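Tulham Help — Home & Storage

Wicker baskets stuck together when stacked, how do I get them apart without wrecking the rim?

Asked by Reto Fuchs, Tuesday, December 10, 2019
Viewed 363 times

Got a load of rectangular wicker baskets from the Vodach clearance, flared sides, meant to nest. Use them for bread and napkins at the hall. Put them away stacked in October and now half of them won't come apart. Pulled one by the rim and heard it crack, so stopped. Tried wiggling — no good. Is it the damp? Cupboard is on an outside wall. Don't want to buy more. Also is there a better way of storing them, shelf is only so deep and I can't have them all out singly.

2 answers

Answer 1
Notburga Pichler

Washing up liquid round the edge, then pull. Or put them in the freezer, works for glasses.

 Comment from Liesl Ammann: please don't freeze wicker. Goes brittle.

 Comment from Notburga Pichler: ok but the soap is fine

Answer 2 (accepted)
Aurelia Grabner

Probably the damp yes. Willow swells a bit and then the lower one grips. Bring the whole stack indoors, somewhere dry but NOT on a radiator, leave it a few days. Then turn it upside down over a folded towel, hold the outer basket by two opposite sides low down, and tap the base with the flat of your hand. Work round the corners. Never one-handed on the rim, the rim is only wrapped on and thats the bit that goes first. If it still won't shift slide a thin plastic ruler down the long side, slowly, and move it along.

No soap on unvarnished stuff, it soaks in and leaves a mark.

For storing — stop pushing them down. Just set one in the other and leave it where it lands. If the sizes are close the top one should sit a bit proud. Mine are a dark one in a lighter one, same sort of shape:
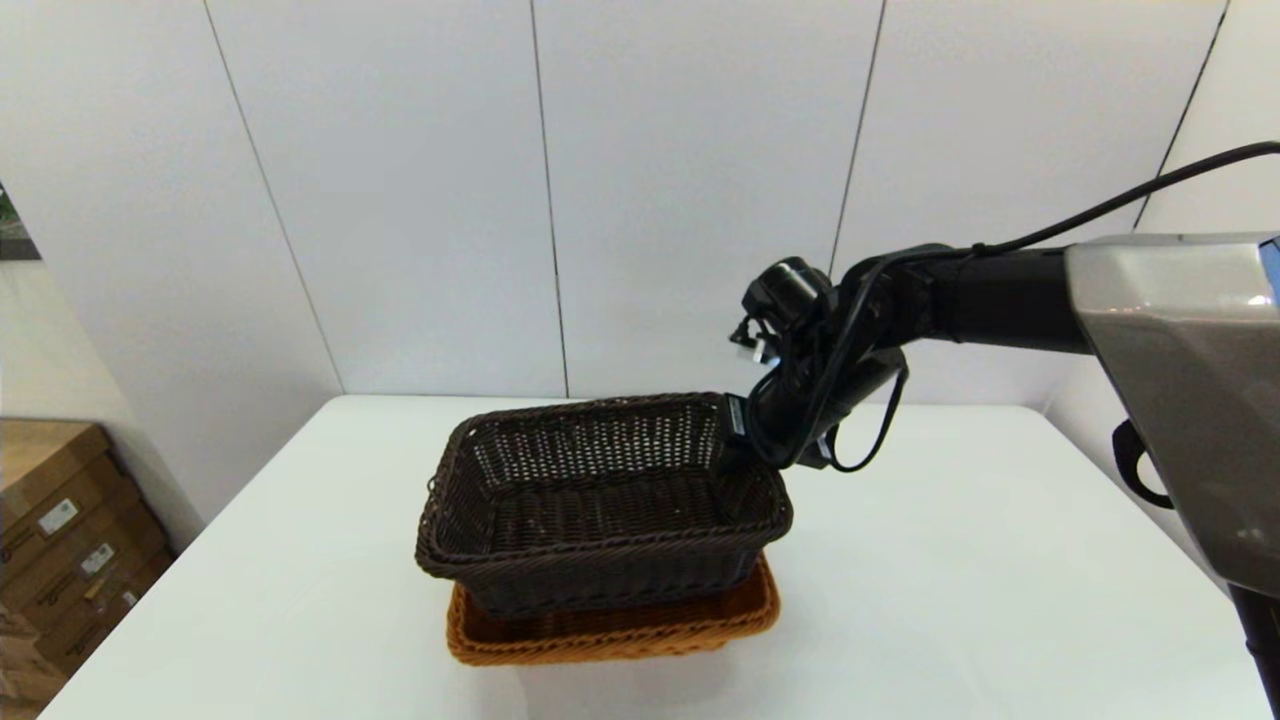 Liesl Ortner wants to know if the dark dye comes off on the lighter ones if they're stacked damp, as she had that with a Danzer set and never got the stain out. It can do, yes. Wipe the dark one with a damp white cloth first, if the cloth comes up brown put a sheet of kitchen paper between them. I do that with all new ones now. A strip of old tea towel hanging over each end does the same job and gives you something to pull on, so two birds.

Don't go higher than 6 in a pile, weight of the top ones does the jamming. And get them off that outside wall if you can, or at least a gap behind.

 Comment from Reto Fuchs: towel and tapping worked on all but one. That one had the cracked rim anyway. Any glue for that or just bin it?

 Comment from Aurelia Grabner: wood glue and a clothes peg overnight. Dampen the strand a bit first so it bends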